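I keep getting asked what's in the Trerkex folder, usually by someone who has opened it, seen a lot of chip packets and hats, and closed it again. So I finally sat down on a Saturday and wrote it out properly.

# trerkex-tabletop

Everyday stuff, one thing at a time, on a small square table with a clear acrylic rack. There are 1,136 clips of 58 objects. Each clip is one go at one object: pick it up, move it, put it down or stand it up, done.

## What's on the table

I wanted things you'd really find lying about a house on a weekday, with a strong lean towards the floppy and the crinkly (my favourites, and the ones everybody else leaves out!). The groups in `objects.csv` are:

- `packet` – chip bags, biscuit sleeves, anything foil or crackly
- `wearable` – caps, beanies, odd gloves, one very tired scarf
- `stationery` – pens, rulers, notebooks with the corners gone
- `kitchen` – spatulas, peelers, lids that have lost their containers
- `misc` – where I gave up

Vaida Navickas did the first pass of the list and I've fiddled with it ever since. If a name looks weird, it's probably mine. "Packet, sad" is a real entry and I'm not changing it, two people have scripts that depend on it.

### Packets

Packets are the biggest group and the most annoying. They're never the same shape twice. You straighten one out, it springs back half way, and then the shiny side catches the light and the colours go funny. We stopped flattening them between goes after the second session, so anything labelled `s1` or `s2` will look neater than the rest. 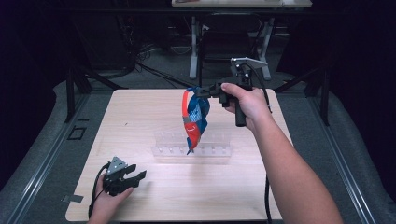
I also quit sorting them into full and empty. The `state` column for packets now just says `smooth`, `creased` or `crumpled`, judged by eye by whoever was labelling. Rogelio Abella is stricter than I am, so his `creased` is my `smooth` about half the time. Check `labeller` before you read too much into it.

Flavour isn't recorded. People do ask.

### Caps

I love the caps. A cap has a stiff bit and a soft bit and an inside and an outside, and it sits quite differently depending on which way up you leave it. For those we have a `facing` column:

| value | meaning |
|---|---|
| `crown_up` | sitting the way it would on a head |
| `inside_up` | headband and lining showing |
| `side` | tipped over on one side |

The visor direction goes in `visor`, as `left`, `right`, `near` or `far`, always from where the person at the table is. Agnese Avotiņš caught me flipping left and right through a whole afternoon's worth, and those rows are fixed now (see changes, below).
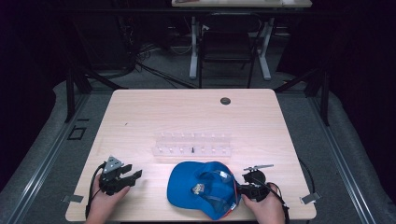 *Blue cap, `inside_up`, visor to the left, in front of the clear rack.*

## The rack

It's clear acrylic, which looked like such a good idea in the shop. It is very hard to see against pale wood! If you're drawing outlines by hand, turn the contrast up and go looking for the faint edges and reflections first. I've left `rack_outline` blank wherever I couldn't find it with confidence, and I'd much prefer a blank to a guess, so please don't fill them in from a neighbouring clip. It does get nudged.

## Sessions and files

There were 7 sessions, all at the same table. The folders go by session, then object:

```
s1/
 packet_03/
 cap_blue/
s2/
...
objects.csv
labels.csv
notes.txt
```

`notes.txt` is whatever got scribbled down on the day. Some of it is useful and some of it is Rogelio's lunch order.

A second person has checked 579 of the clips. Those have `checked = yes`. The others have been labelled once and looked over by me with a cup of tea, so treat them accordingly.

## Things to watch for

- The palette of objects is lopsided. Lots of blue and red, hardly any green. That's my shopping.
- Names on packets aren't transcribed anywhere in the labels. Colour is, as a main colour plus up to two others.
- `beanie_grey` and `beanie_gray` are the same beanie. I'll merge them when I've got a minute.
- The floor and whatever's behind the table aren't labelled at all.

## Changes

- **November** – visor left/right mix-up corrected in `s4`. Thanks Agnese.
- `state` values for packets cut down to three.
- Scarf moved from `misc` to `wearable` after a long conversation with Sigita Koppel, who was right.

## Questions

Open an issue and put the clip folder in the title, please, or I'll spend the whole evening hunting for it. Mārtiņš Siliņa looks after the download side, so broken archives go to him and cranky opinions about hats come to me.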